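Handling Canned Goods in Simulated Kitchen Tasks: A Good Practice Guide

Issued by the Brindbridge Manipulation Practice Group
Prepared by Yolanda Iwasaki. Reviewed by Alaric Villanueva.
Last revised Wednesday, September 17, 2025

Purpose

This guide sets out how contributors to the Nelosley task library should prepare, run and record simulated tasks in which a robot picks up, turns or sets down a can. It applies to single-hand and two-hand work. It replaces the notes on cans in the August handbook, which should no longer be cited.

Before you begin

Step 1. Choose the can and record its size, mass and surface friction in the task sheet. Food cans and drink cans are separate object classes and must not share an entry. A paper label and a painted metal wall should be given their own friction values.

Step 2. Set the starting pose. State whether the can begins upright or on its side. If it begins on its side, state which way the lid faces in relation to the robot.

Step 3. Mark the work area. A mat or inset used as a target must have its edges entered in the scene file, even where the task does not depend on them.

Step 4. Confirm that the contact model is switched on for every finger segment. Contributors using the Miveo hand package should check this by hand, as the setting returns to its default when a scene is reloaded.

Carrying out the grasp

Step 5. Bring the hand in from the side wherever the layout allows. Fingers should meet the body of the can below the upper rim, and the pull tab must never be used as a grip point.

Step 6. For an upright can held in one hand, place opposing contacts on the lower half of the body. The lid should stay in view of at least one camera for the whole task.

Step 7. For a can lying down, either hand may make first contact. The second hand should not close until the first contact has been steady for 20 simulation steps. Fingers that take no part in the grasp may be left extended, provided they stay clear of the can's path.

Step 8. Limit closing force to the value in the task sheet. Any run in which the can passes through a finger or the work surface is to be marked invalid, whatever the final pose. 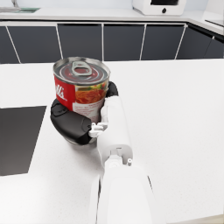 Robot fingers in contact with a can, over a white work surface
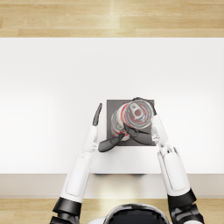

Reading time: 4 minutes | 524 words

Recording the run

Step 9. Save the full joint record together with the camera views. Contributors may not submit a run from which frames have been removed, including frames in which the view of the can is blocked by the hand.

Step 10. Give each run one outcome only: complete, incomplete or invalid. A can that is held at the end of the task but has turned so that its lid faces the wrong way is incomplete. Reviewers will not accept "mostly complete" or similar wording.

Step 11. Submit runs in batches of 200. Larger batches are split on arrival, and the numbering in your own log will then differ from ours.

Labels and printed surfaces

Where a can carries a printed label, use the texture supplied in the library. Do not sharpen or redraw small print. Text that cannot be read at the camera's normal distance should be entered as unreadable - reviewers should not fill in missing letters from general knowledge of the product.

Review and retention

Each batch is checked by one reviewer who took no part in preparing it. Where reviewer and contributor disagree on an outcome, the batch goes to the Mbeki desk, and the run keeps the contributor's label until a decision is entered. Rejected runs are kept in the archive with their reason codes. The archive now holds over 2,000 of them, and contributors may request access for the purpose of testing their own checks.

Questions about this guide should be sent to Yolanda Iwasaki through the library's contact form, with the step number in the subject line.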